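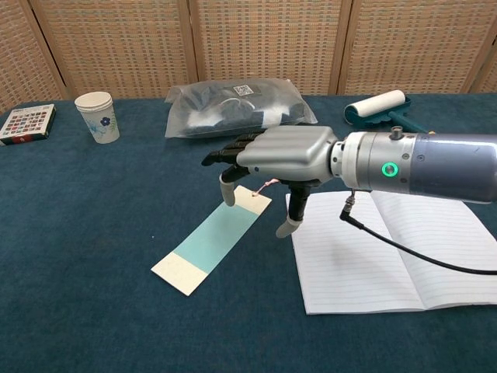
Posted by Szymon Ziółkowski on 5/21/19 | Category: Printing | Status: Solved

Hello everyone, and thank you for your patience with me on this one. I promised in my first message that I would write up the whole story once the office printer was behaving again, so get yourself a coffee, it's a bit of a tale.

The trouble, for those who missed it: any long document sent to the Gernumier upstairs would stop after page 3. Short letters were fine. The Clelunitz catalog, which I have to print in full every time prices change, gave me three lovely pages and then a blinking "Waiting for data" until I gave up and canceled it.

What I tried first (none of it helped, but it may save you an afternoon):

Restarted the printer, then my computer, then both.
Swapped the network cable for the spare from the Bühler meeting room.
Removed the printer and added it again. Same three pages.
Printed from a colleague's laptop, and that stopped at page 3 too, so at least I knew my own machine was innocent!

After that I wrote to the Stustusov help desk, and they were very kind about it. They asked me to print the settings sheet and read them the line called "Job timeout." Mine said 3 seconds. They told me it should be 300 for anything with a lot of pictures in it, and the catalog is practically all pictures. I suspect it got changed when the menus were reset last September, but I can't prove that and I'm not going to point fingers.

To change it, go to Menu, then Network, then Advanced, and scroll down to Job timeout. You have to press OK twice. I pressed it once, walked away feeling very pleased with myself, and came back to find it on 3 again.

While I was in there I also lowered the print quality from 600 to 300 for drafts. It looks perfectly good for checking prices, and the pages come out noticeably sooner.

Result: the full catalog printed in one go this morning, and I've run it again since with no stops. I'm marking this as solved, with many thanks to everybody who replied. If yours still hangs after the change, add a note under this ticket and please include your settings sheet.

Szymon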